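Call for participants: help us write the house rules for two-arm tabletop work

Flindidden is putting together a working group on good practice for small two-arm robot cells, and we would love to have you in it. We mean the kind of setup that fits on a bench: a pair of arms on a shared rail, a tabletop, and ordinary household stuff to handle. Plenty of labs and workshops run them now, and most have their own habits for resetting the table, naming a failed attempt, wiping down, and deciding when a person may reach in. Very few have those habits on paper. We want to fix that together, and we want the result short enough to tape to a wall.

The draft we're starting from is called the Polley notes, after the street where the first version was scribbled out. Dariusz Borkowska and Annatjie Hlongwane wrote most of it. It has 5 sections: before power-on, the table, hands and arms, stopping, and what goes in the log. Some of it is good. Some of it contradicts itself (the section on stopping has two different answers to the same question, and both have loyal fans!).

What you would be doing

You'd join one of three small groups, read the draft closely, and try it against real tasks. Each group takes a family of jobs: soft goods and packaging, kitchen items, or cables and small parts. Soft goods is where we need the most people. Folded cloth in a zipper bag sounds like an easy afternoon, and then you try to write down what counts as "closed," how hard two grippers may pull against each other on one strip, and whether a crinkled bag goes back in for another try or gets swapped out. 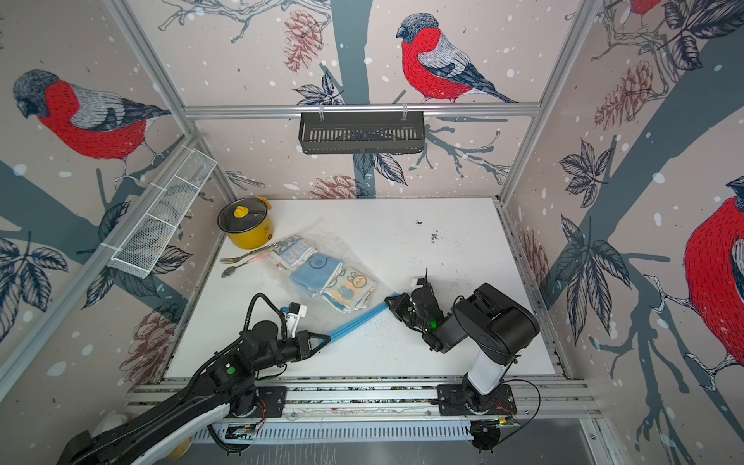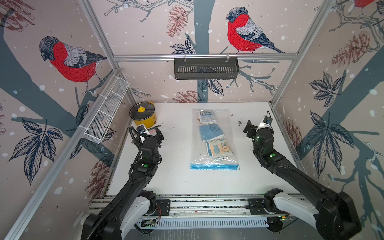
The table section needs the same care. What has to be cleared before a run, and what may stay? Do crumbs count? How far should items that aren't part of the task sit from the ones that are? Our draft says "a reasonable distance," and Annatjie has already circled that in red. If you have ever had to work out from somebody else's log why one run went differently from the next, you know why we care about this so much.

The work runs from October through the winter. Groups meet online on Tuesday at 4 p.m. Eastern, for an hour, and there's one in-person weekend at the Kodport workshop where everybody gets time on the cells. Between meetings, expect a couple of hours of reading, testing, and arguing in the margins. We pay a flat $2000 to each participant who stays through the final draft, and travel to Kodport is covered separately.

Who we're looking for

People who work next to these machines. Operators, technicians, teleoperation staff, students who do the resets, safety people from small shops, teachers who run a cell in a classroom. You don't need to write code. You don't need a degree in anything. You do need to have spent real time at a table with arms on it, and you should be willing to tell us when a rule sounds fine on paper and would be skipped by lunchtime.

We'd be especially glad to hear from people who have worked under somebody else's rules and found them useful. Bring those along if your employer is okay with it. If English isn't your first language, please apply anyway – the finished rules have to make sense to everyone on a shift, and you'll catch wording the rest of us glide past.

Thanakorn Saengthong leads the soft goods group, Jailson Caldeira has kitchen items, and Eugeniusz Głowacki has cables and small parts. You can name a preference or leave it to us.

How to apply

Send us a page or less. Tell us what kind of setup you've worked with, what your job at it was, and one rule you follow that you think others should too. One rule you'd happily throw out is welcome as well. No résumé needed.

Put 3812 in the subject line so it lands in the right folder, and use the contact form on the Flindidden site. Mailed letters can go to the front desk at Makowska, marked for Dariusz. We read everything, and we'll write back to everyone, including people we can't fit in this time.

Questions about pay, travel, or access at the workshop go to Annatjie through the same form.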